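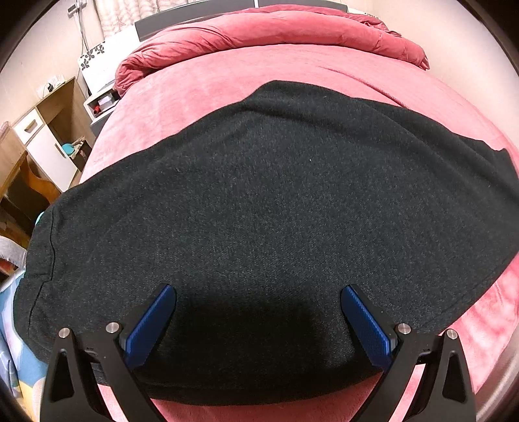
I gave up on summer this week and pulled out the sweaters. Every year I swear I'll do it early, on some nice calm evening, and every year I end up doing it in a rush on the first cold morning with my coffee going cold on the dresser.

My trouble is that I keep everything. I have a cardigan I bought in Jonthorpe 18 years ago, on a trip where it rained the whole time, and I've worn it maybe twice since. It itches! It has a hole under one arm! And still it goes back on the shelf — I can't explain it.

So I set myself a rule back in July: if I didn't miss it last winter, it goes. 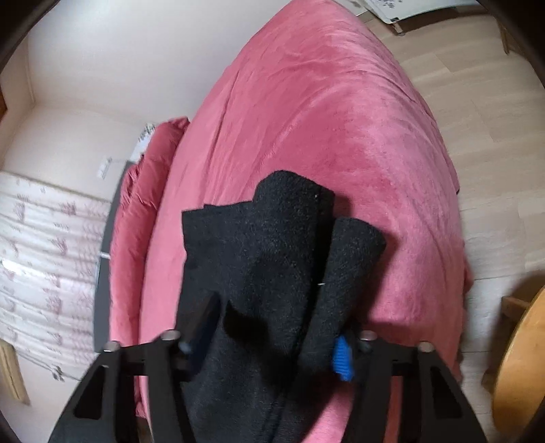 Negin Kermani wrote to me that the rule is far too harsh, and that she'd have lost her favorite green pullover that way, because she skipped it for two winters and then wore it nearly every day. Fair point. I've now got a "maybe" bag in the hall closet, and I'm a little worried it's going to turn into a second wardrobe.

Next up is socks, and I'm dreading it. If you've got a good way to deal with the single ones, leave me a comment.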